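Plomley Help Desk
Ticket 287: Order emails going missing
Opened 3/18/22 by Oliwia Pietrzak, Zorkcombe shop
Status: Solved

Hello again, and thank you for being so patient with me on the phone before I gave up and wrote it all down. Our customers have stopped getting their order emails. The orders come in fine, the money comes in fine, and I can see every one of them on my side, but the poor customer hears nothing and then calls me (very nicely, most of them) to ask if we're still in business. I placed 2 test orders with my own address and neither one reached me. I looked in the junk folder and found a lot of things, but not those.

The only change I can think of is that we moved our mailbox from Kwiatkowski to Gullska, and I was so pleased with how easy it was that I didn't think about the shop at all.

Reply from Jarosław Kalinowski
Hi Oliwia, and please don't worry, you've given me plenty to go on! The move is very likely our culprit. Your shop was still signing in to the old mail server with the old password, and I can see 41 messages sitting in the outgoing queue with a sign-in error next to each. Could you try these for me when you have a quiet moment?

Go to Settings, then Mail, then Outgoing server.
Replace the old server name with the one in your Gullska welcome letter.
Type the new password by hand. Pasting sometimes brings a space along with it.
Press Save, then Send test.

Leave the queue alone for now and I'll release it from my end once the test goes through.

Reply from Oliwia Pietrzak
The test failed twice and I had a little sulk, and then I saw I'd left the old user name in. Third try, there it was in my inbox! Go ahead and release the rest. I've put a note on the front page of the shop so people know why they're getting an email for something they already have in the cupboard.

Reply from Jarosław Kalinowski
All released, and the queue is clear. I'll close this one, but just reply if anything sticks again.

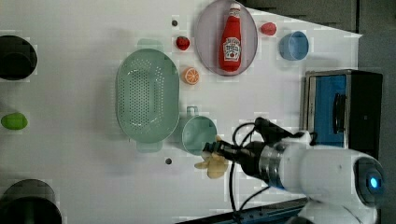 Shop note: Kitchen and Table

Mint green is the color people keep asking us for, the oval colander with the tab handles and the mug in the same pale shade especially. If you ordered either one and are still waiting for your email, write to Oliwia at the Zorkcombe shop with your order number and she'll send you a fresh copy.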